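Porkden掲示板 > 美容・身だしなみ > セルフネイル雑談
古いマニキュア、薄め液で復活させる派?捨てる派?

1 名前:mabli_gittins 21:14
こんばんは、Mabliです。衣替えのついでに洗面台の引き出しを整理していたら、使いかけのマニキュアがごろごろ出てきました……。
ほとんどドロッドロで、ハケを持ち上げると糸を引きます。なかでもYorathの濃い赤がお気に入りで、もう廃番なので捨てるに捨てられません。
除光液をちょっと足せば戻るよって母は言うんですけど、やっていいものですか?薄め液を買ったほうがいいのかな。みなさんどうしてますか〜。

2 名前:つめきりむし 21:31
除光液はやめとけ、に一票。
入れた直後はサラサラになるんだけど、塗ると表面がムラになるし、乾いたあともすぐ欠ける。学生のころ何本それでダメにしたことか(泣)
薄め液は400円のやつで十分。ドラッグストアのネイル売り場の下の段にひっそり置いてあるよ。

3 名前:prys_g 21:48
自分は捨てる派です。
開封して何年もたったものを爪に乗せるのがそもそも気になるんですよね。薄め液で粘度は戻っても、顔料が沈んでいたり匂いが変わっていたりするので。
廃番で惜しいのはわかりますけど、似た色は毎年どこかが出しますよ。

4 名前:ほうじ茶ラテ 22:05
>>3
似た色と同じ色は違うんですよ〜!そこは譲れない(笑)
私は薄め液派です。やり方を書いておきますね。
まず瓶の口を拭く。除光液をしみ込ませたコットンで、ねじの溝のところまでぐるっと。ここに固まりがついてるとフタがちゃんと閉まらなくて、いくら薄めてもまたすぐドロドロになります。
それから薄め液を2滴。たくさん入れたくなるけど我慢!フタを閉めたら手のひらで挟んでコロコロ転がします。ぶんぶん振ると泡が入って、塗ったときにプツプツが残るので。
しばらく置いてもまだ重かったらもう2滴。
うちのはラメ入りの濃い赤です。深い色ほど、ハケについた量の多い少ないが仕上がりに出る気がします。
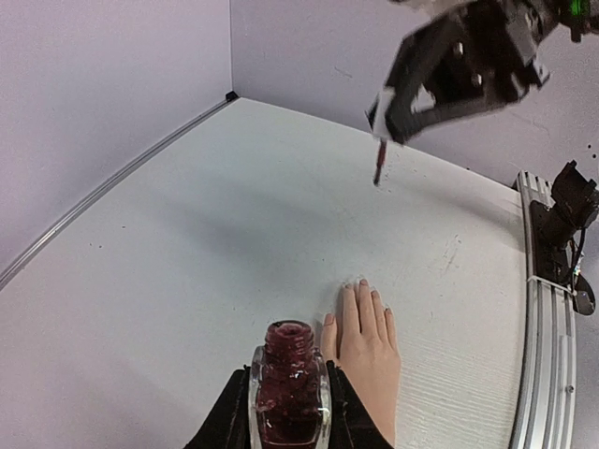
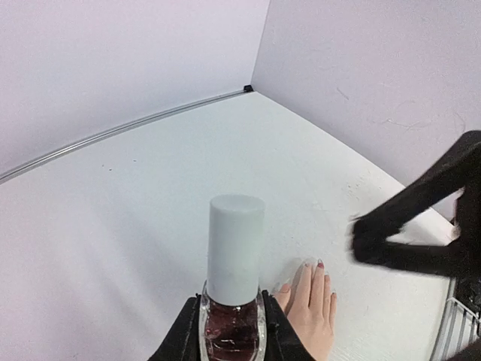
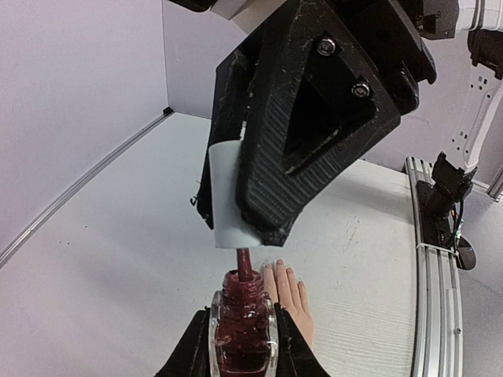 5 名前:mabli_gittins 22:19
>>4
わあ、詳しくありがとうございます!!ボルドー系、めちゃくちゃ好みです。
瓶の口、いま自分のを見たらカッチカチでした。フタが斜めに止まってたのはこのせいか……。
ちなみに薄め液って、メーカーをそろえなくても大丈夫ですか?Gruritzのが家にあるんですけど、Yorathに入れていいのか不安で。

6 名前:つめきりむし 22:27
>>5
普通のマニキュア同士ならそんなに気にしたことないなあ。私はいつも適当に混ぜてる。
ただジェルっぽいやつとか水性のは別物だから入れないほうがいい。水性に入れたら豆腐みたいになった。あれは悲しかった。

7 名前:prys_g 22:40
>>6
適当に混ぜるのを人に勧めるのはどうかと。
成分はメーカーごとに違いますし、薄め液の箱にはたいてい「他社製品には使わないで」みたいなことが書いてあります。Gruritzの箱、まだ残っているなら先に読んだほうがいいですよ。
あと換気。夜に窓を閉め切ってやると頭が痛くなります。ストーブのそばもだめです。

8 名前:つめきりむし 22:46
>>7
勧めてはないよ、私はそうしてるって話。
でも換気はほんとそれ。

9 名前:さんかくコーン 23:02
横から失礼します。薄めるより保管のほうが大事じゃないですか?
うちは冷蔵庫の野菜室に入れてます。家族には不評ですが、ドロドロになるのはだいぶ遅くなりました。

10 名前:ほうじ茶ラテ 23:10
>>9
冷蔵庫派いた!私も前やってたんですけど、出してすぐ塗ると伸びが悪くて、待ってるうちに塗る気がなくなって、やめちゃいました……。
いまは靴箱の上の暗いところに立てて置いてます。横に寝かせるのはほんとにだめ。フタの裏にまわって固まります(経験者)

11 名前:prys_g 23:21
冷蔵庫に食べ物と一緒に入れるのは、自分は抵抗がありますね。密閉袋に入れているならまだいいかな。
直射日光と高温を避ければ、常温で足りると思います。

12 名前:さんかくコーン 23:25
>>11
袋には入れてます!茄子の隣です。

13 名前:mabli_gittins 23:38
茄子の隣(笑)
箱、残ってました。字が小さくてスマホで拡大して読んだら「同ブランドの製品にご使用ください」って書いてあります。prysさんの言うとおりでした。
どうしよう。Yorath純正の薄め液はもう通販でも見つからないんですよね。セット売りなら出てきたけど3,055円で、欲しくない色が4本ついてくる……。

14 名前:つめきりむし 23:44
3,055円あったら新しいの買うわ。

15 名前:ほうじ茶ラテ 23:52
いきなり瓶に入れないで、使わないお皿とかアルミホイルに少しだけ出して、そこに1滴混ぜて様子を見るのはどうですか?
分離したりモロモロしたりしたらやめる。平気そうならチップに塗ってひと晩。爪に塗るのはそのあとで。
私は廃番のを触るとき必ずこれやります。瓶ごとだめになると立ち直れないので!

16 名前:prys_g 0:07
>>15
その方法なら自分も反対しません。
塗ったあと黄色っぽくなったり、爪のまわりがかゆくなったりしたらすぐ落としてくださいね。

17 名前:mabli_gittins 0:15
やってみます!明日の昼、窓全開で。
トップコートはZonarの速乾を使ってるんですけど、あれもフタまわりが固まりかけてるので、ついでに拭いておきます。

18 名前:さんかくコーン 0:22
Zonarの速乾、私も使ってます。あれって半分くらいまで減ると急にもったりしてきませんか?塗ると下の色を引きずっちゃって、薄い色がまだらになるんです。

19 名前:つめきりむし 0:29
>>18
なるなる。速乾のトップコートは減ってくると重くなりがち。色が乾ききってないときに何度もなでると引きずるから、ハケにたっぷり取って一回でスーッとやるといいよ。

20 名前:mabli_gittins 13:46
報告です。
アルミホイルに出して1滴混ぜたら、分離はしませんでした!色もたぶんそのまま。チップに塗って乾かしてるところです。
母にも見せたら「除光液でいいのに」とまだ言ってます。瓶は死守します。

21 名前:ほうじ茶ラテ 14:02
おお〜、よかった!ひと晩たったらツヤも見てみてくださいね。曇ってたら瓶に入れるのは待ったほうがいいです。
お母さんには、もう使わない色で試してもらうとか?

22 名前:prys_g 14:20
捨てる派ですが続きは気になります。チップの結果、また書いてください。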